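Home Diary Garden Letters Archive About
Search this diary... Go

25 Jun 2025

Up before the heat again, and glad of it, because the currants are coming on faster than I can keep up with them. I took my coffee out to the back step and meant to sit for a minute, and then of course I saw the bindweed had gone up the bean poles overnight and I was out there in my slippers until the cup went cold. I do love that hour, though. The swifts were screaming over the Sepp bakery roof and the whole street smelled of bread, and I thought, well, if I get nothing else done today I've had this.

Helju came by at nine with the big preserving pan she borrowed in March (she had polished it, bless her!) and stayed to help me strip the bushes. We got through the red ones and half the black. She tells me her sister is moving to the coast after all, into a flat with a balcony hardly wide enough for a chair, and is giving away every pot she owns. I said I would take the blue ones and then spent the rest of the morning wondering where on earth I'd put them.

We talked a good deal about Mother's recipe, the one that only says "sugar until it looks right." I have made it 7 summers running now and it has looked right to me in four of them, which I don't think is a bad record. Helju's way is to warm the sugar in the oven first, and I was doubtful, but I let her have her head and I must say it went in beautifully, no gritty bits at all. 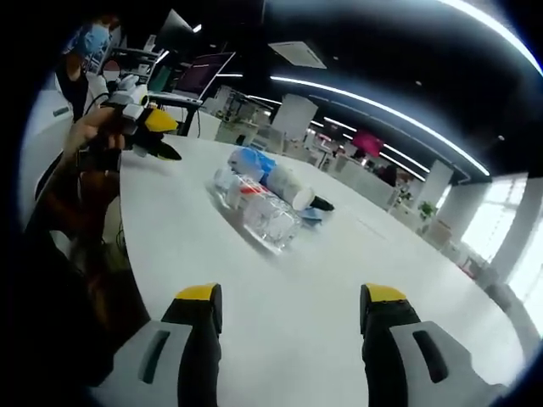 By noon the kitchen was like a laundry and we had every window open. I'd run out of lids, so I walked down to Drodetti's for more and ran into Urmas on the corner, who kept me talking in the sun for ages about the choir. They want to do the Jollgate evening again this fall, with supper after, and would I make the cake? I said yes before I'd thought about it, as I always do. Lavanya has promised to sing the solo if her throat behaves, and she has such a lovely low voice that I'd bake ten cakes to hear it.

Back home I found Helju had washed everything up and gone, and left me a note under the salt jar telling me to put my feet up. I did, for a little while, with the fan on and that long novel Ilze lent me. I'm on page 40 and still can't tell the two brothers apart. She says it gets better once they reach the harbor, so I'm carrying on out of loyalty to her.

A letter from Tyra in the afternoon mail, four sheets, both sides, all about the new puppy and what he has eaten. One glove, most of a seed catalog, the corner of the stair carpet. I read it twice and laughed so much at the carpet that I had to take off my glasses. I must write back before Sunday or I'll let it slide the way I did with the last one.

Watered late, when the sun was off the beds. The sweet peas need picking again tomorrow, and I want to get to the rest of the black currants before the birds do. Labels still to write.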